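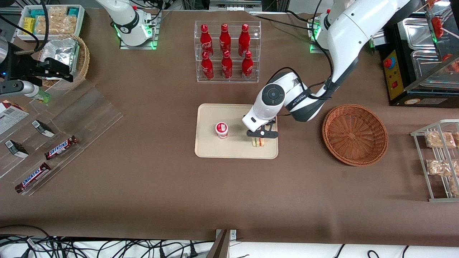
Callum Carnegie has eaten lunch at 671 different places in his working life, and he can tell you what was wrong with most of them. He keeps the list in a green ledger he bought for a bookkeeping class he dropped. When I met him at a diner in Ronwood, he wrote the date and the name of the place at the top of a fresh line before he took his coat off.

"I leave the last column blank until the check comes," he said. "A man can still be let down by a check."

Carnegie drove a sales route for thirty years, first in restaurant fixtures and then, when that dried up, in commercial flooring. The route ran from Ronwood up through Nimri to Skarnik and back by way of Nenoleck, and he ate in the middle of it every working day. He is retired now. The ledger has become a small book called The Noon Column, printed in a run of 300 copies, of which his sister owns a number he would like kept out of the article.

The book is about lunch, and mostly about sandwiches, and it has a chip on its shoulder. Carnegie thinks lunch has been badly treated. "Breakfast has its own restaurants," he said. "Dinner has candles. Lunch, people will tell you with pride that they skipped it. Try that with dinner. They'd call your family."

He ordered a turkey club and took the top off it to look inside, which he does with every sandwich and which his late wife asked him to stop doing in 1 restaurant out of 1. I asked what he was checking for.

"Wet lettuce," he said. "They wash it, fine, I'm glad they wash it. Then it goes straight on the bread. You've got about four minutes before that's a washcloth."

The lettuce passed. The tomato did not, and he moved it to the side of the plate with the point of his knife.

There is a long chapter on the tomato, longer than the chapter on cheese and a good deal angrier. His position is that a tomato in a sandwich between October and June is a habit and should be treated as one. He once put this to the owner of a lunch counter in Skarnik, who told him that customers expected a tomato. "I said I was a customer. She said I was one customer. I couldn't fault her on that, so I left a decent tip."

He is kinder about Nimri, where a bakery on the main street used to make an egg salad on rye that takes up 2 full pages of the ledger. I had expected a secret ingredient. He said it was salt, and butter on both slices all the way to the edges, and that the woman who made it wouldn't sell one after one in the afternoon. If you came in at ten past, you got a roll and a look.

"I used to drive too fast to make it," he said. "I had a customer in Nimri, very nice man, needed floor for a dentist's office, and I would just get up in the middle of him talking. I lost that job. I don't regret it as much as the company did."

The bakery is a phone store now. He went in once to see where the counter had been and came out with a case for a phone he doesn't own.

I asked him about the car, which has a chapter to itself. For a long stretch in the middle of his career, he ate in the front seat, partly to save money and partly, he admits, to avoid other salesmen. Nenoleck was the worst for salesmen. They gathered at a steakhouse by the highway and talked about their numbers. Carnegie would park behind the feed store with a ham and Swiss on his knee and the ball game on low.

"People feel sorry for a man eating in a car," he said. "A woman knocked on the window once and gave me a pamphlet. I was having a terrific time."

The car chapter includes rules, and they are the most useful thing in the book. Nothing with oil in it. Nothing cut on the diagonal, as the points fall off. Mustard goes against the meat and never against the bread. Pickles travel in their own bag. Unwrap half and leave the other half alone until you need it. He has a rule against soup that runs to four lines and mentions a pair of gray pants.

He doesn't have much use for the packaged sandwich, the kind that comes in a plastic triangle, but he's less hard on it than I thought he would be. He ate plenty of them at gas stations. What bothers him is that the filling is all pushed up to the front where you can see it. "You open it up and the back half is just bread that's been told about the ham," he said. He has written to 1 company on the subject. They sent a coupon, and he used it.

The check came. He read it over, filled in the last column, and turned the ledger around so I could see. It said: club, dry, tomato no, coffee fine, too much for what it is. Underneath, in smaller writing, it said: company, all right.

I asked whether he still goes out for lunch every day. Three times a week, he said, and the other days he makes his own at the kitchen counter at a quarter to twelve, with the radio on. He doesn't enter those in the book. I wondered if that was modesty.

"They're not that good," he said. "I get the lettuce wrong."

He wrapped the second half of the club in two napkins, put it in his coat pocket, and asked the waitress what the soup was going to be in September.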